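Search this site
Home | Features | Houses | People | Archive
Filed under: Architecture, Working Lives

The Architect Who Measures First

When Anjana Bepari accepted the work on the old Sabatier mill, she asked the owners for four weeks without any drawing. They were surprised, but they agreed. She spent this time inside the building with a tape, a notebook and a folding chair.

"I wanted to know where the light goes in the morning," she tells me. "The plans I received were from a good office, but they showed a building that was straight. The mill is not straight."

The difference between the two ends of the main hall was 54 millimeters. For a new house this would be a serious mistake. For Bepari it became the beginning of the project. She kept the old floor as it was and let the new staircase stand free from the walls, so that each part can move in its own way.

She learned this patience at Nulano, the small office where she worked after her studies. Her first task there was to draw windows, 200 of them, all for one school. She says that she hated the first weeks and later was thankful for them. Even today she draws every window by hand before it goes to the computer. 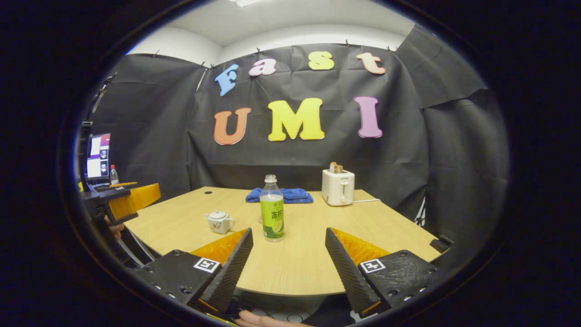
A library for Zura

Her present work is a public library in Zura, a town on the river with a very long winter. The reading room will have 400 seats, and the town wanted them all under one roof. Bepari proposed a low timber roof with a deep edge – people can wait under it for the bus, also when the library is closed.

Not everybody was pleased. The local paper, Noneo, wrote that the building looked like a barn. Bepari cut out the article and put it above her desk. "A barn is dry and it stands for a long time," she says. "I have nothing against barns."

The foundations should be ready in April. Until then she travels to the site every Wednesday with the early train, and she still takes the folding chair with her.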